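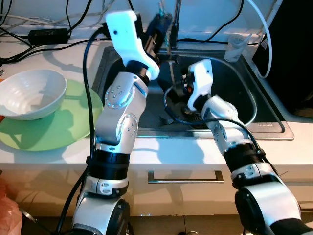
3.2 Household water use at the kitchen sink

Hand dishwashing accounts for a large share of indoor water use in the apartments we surveyed in Neston. The town supplies hard water, and residents told us they rinse longer than they would like because of the film it leaves on glasses. Sink type also matters. A stainless steel sink set into a white countertop, as in Figure 4, was the usual arrangement in the newer buildings, while the older ones had deeper enameled basins that took more water to fill. We recorded the type of sink at the first visit and did not change any plumbing except the faucet insert.

The survey went to 200 households. Of these, 75 agreed to have a small flow meter fitted to the kitchen supply line for 16 weeks, starting in March. The meters were made by Norkico and logged both volume and the length of each draw. Draws shorter than two seconds were dropped from the analysis - most of them came from air in the line after maintenance work on the street main.
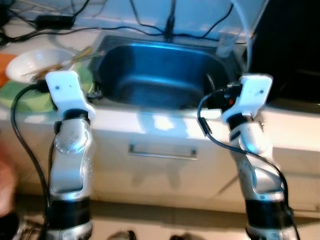 Figure 4. Kitchen sink and countertop.

Metered households were split into two groups. One group received the Phetsri low-flow insert at the end of week six, and the other kept the original fitting until the end of the trial. Both groups filled out a short diary on how many people ate at home each day and whether dishes were washed by hand. Diaries with more than three missing days in a week were left out for that week only.

In total the meters logged 3,000 hours of usable data. Evening draws were longer than morning draws in both groups, and the difference was largest in homes with children. The insert lowered the flow rate as expected, but draw length went up in the weeks after it was fitted, which took back part of the saving. A similar pattern was seen in the earlier Stollolis trial, where residents had complained that large pots took too long to fill. We return to this point in Section 5, where bathroom draws are treated separately.

Last updated: July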